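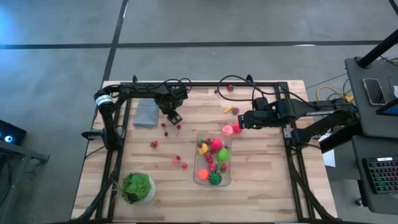
2020-01-21

Long day on the fruit task, and a good one for the most part, so I'm writing it up properly while it's still in my head and before I go home and forget which change went with which run.

We are now at 300 demonstrations for the Abera set, all of them driven by remote control on the two arms, toy fruit into the clear container. The combined total with everything we did back in October is 1151, but please don't mix the two when you train. The October ones were taken with the old finger pads and the slower follow rate, and I have a strong suspicion (no proof yet!) that they teach the arms to hesitate right before the close. Of that total, 792 have been looked through and marked good. The rest are waiting for somebody with patience and a cup of coffee, and I'm happy to take a share of them.

Cherries first, because they ate most of my morning. The pairs are harder than the singles. If you come down over the middle of a pair you tend to push them apart, and then you're chasing one across the wood while the other one hangs off a fingertip. What worked much better for me was to pick one cherry of the two, line up on that, stop for a moment with the fingers pointing down, and only then go in. The stop feels silly when you're the one driving, but it makes the demonstrations look a lot more alike when I play them back, and I think the policy will thank us for it. Strawberries are easy by comparison. The balls are easy too, except when two of them are side by side, and then I like to come in from the outside and let the second one roll wherever it wants to.

Which arm takes what: I've been giving the left arm whatever is on the left half of the table and the right arm everything else, with no handing over in the middle. I know we talked about handovers, and I do want them, but I'd like one plain set first that we can trust. When both arms are over the container together I hold one back and let the other finish. I bumped the links twice before lunch learning this. No harm done, but I threw both runs out.

The container fills up faster than you'd expect. Once the watermelon and the pear are in, the small things have to go down between them or they sit on top and roll off, so I've started dropping berries toward the middle, from low down. I also stopped shoving fruit around inside to make room. It looked clever while I was doing it and it looked like nonsense in the playback.

The towel and the plant stay on the table. They're in the Mikero layout sheet as things the arms should leave alone, and I'd like every run to have them, though the towel can move a little between runs if you feel like it. Please do scatter the fruit differently each time. I caught myself putting a strawberry in the same spot on the left over and over, and had to go back and make myself throw them down like dice.

Trouble: 13 runs lost after lunch when the Ison logger stopped writing the gripper channel. The arm positions were all fine, so nothing looked wrong until I opened the files. I restarted it and it has behaved since, but check the gripper trace after your first run and again every so often. I should have done that myself.

Driving notes, mostly for whoever sits down next. Take a break sooner than you think you need one. My runs from the last hour are jerky and I can see it plainly in the wrist. Short, calm sessions, please, even if the count goes up slower.

Still to do: sort the unreviewed runs, write to Clusholm about softer finger pads, try a first training run on the Abera set alone, and decide on handovers after we've seen what it does.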